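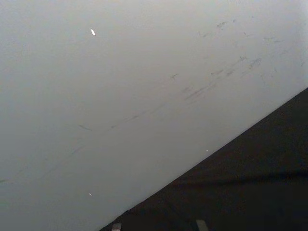

**Trulby bench set, two-arm, with Ots labeling**

Sold by Breseck. Method by the Lindthorpe group (Kang, Manalastas, Rustad). Page updated April, spec table still to come, ask Shiela if you need it sooner.

Short version: a tabletop setup for two small arms plus the software that does end-state labeling on your recordings. You record the task, mark only where it finishes, and Ots works backward from there and cuts the episode into pieces. No hand segmenting. That's the part people are buying it for.

## What's in the set

- Black table cloth, heavy, hemmed. Will crease in shipping. Doesn't matter for Ots but hang it overnight if it bugs you
- Gray backdrop panel, matte
- Wrist camera mounts, one per arm
- Head-height camera post and a chest harness for the third view
- Task objects: bowl, square holder, long-handled items
- Ots license, one lab, no seat limit
- Printed quick start (the cable drawing on the back is for the old version, use the PDF)

Arms and grippers NOT included. We ship brackets for the common sizes, tell us what you have when you order. Wrong bracket is the number one return. 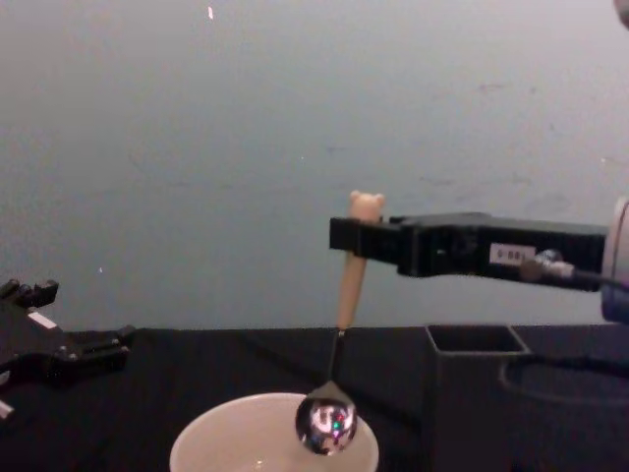 ## How Ots labels

The usual way, a person scrubs through every recording and marks grasp, lift, move, place, retreat. Slow, and two people never agree on where "lift" stops and "move" starts. Jingyi's original complaint, and the reason the project exists.

Ots wants one mark per episode: finished. Then it steps back in time and looks for points where a gripper's relation to an object changes. Closed to open. Near to far. Each change is a cut. The pieces get names from a list you supply, so "dip," "carry," "stand up in holder," whatever your task calls for.

Both arms are tracked even if only one is doing anything. Idle arm gets its own label (idle, obviously) and those stretches stay in the training set. Gerardo tried dropping them in an early version and the policy started waving the spare arm around. So they stay, and please dont filter them out by hand before import.

The wrist view is used for the fine cuts only. At long range it's mostly wall and table and Ots gives it low weight. Head and chest views do the coarse part.

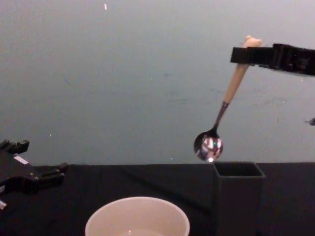
## Results so far

The reference set is 2139 episodes, all bowl-and-holder tasks, recorded at Lindthorpe on this same kit. 11 were thrown out for dropped camera frames, the rest went through unedited. Märta and Erlinda Macaraeg each hand labeled a held-out portion without seeing the other's marks, and Ots was scored against both.

What we can say:

- Release cuts: agreement with each labeler as good as they had with each other
- Grasp cuts: slightly late, consistently. There's an offset setting, use it
- Carry and hover: the weak spot. When an object hangs over the opening and the arm pauses before going in, Ots sometimes makes 2 pieces where a person makes one. Merge option is on by default now
- Reflective objects: polished metal was expected to be trouble and was less so than we feared, but test your own lighting

Not tested: soft objects, more than 2 arms, anything outdoors. We'd like to hear if you try.

Write-up is with reviewers. Preprint on request, email is fine, say which lab.

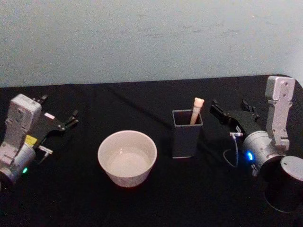

Choosing the finished mark takes a bit of practice. Too early and Ots treats the last bit of gripper motion as a new task, too late and you get a long useless tail. For the holder task the rule is: item standing up by itself, both grippers open and off it. A tall handle helps a lot here, the little eared head stays well clear of the rim of the holder so the head camera keeps hold of it after release. Short items that vanish inside are harder, mark those from the wrist view.

## Setup notes

Cloth first, then cameras, then objects. Calibrate after the cloth is down, not before, the thickness is enough to shift things. Leave slack in the gripper cables and route them away from the holder.

Scuffs on the backdrop are fine, leave them. Repainting halfway through a recording run is not fine, start a new batch if you must.

Recording computer needs wired connections to every camera. Wireless was tried. No.

## Ordering

Quote from Breseck sales, attention Shiela Quiambao. Include arm model, gripper model, table depth, and wether you want the chest harness in small or large. Ots on its own (no hardware) is available to labs that already have three synced views. Updates are free while the Lindthorpe project runs.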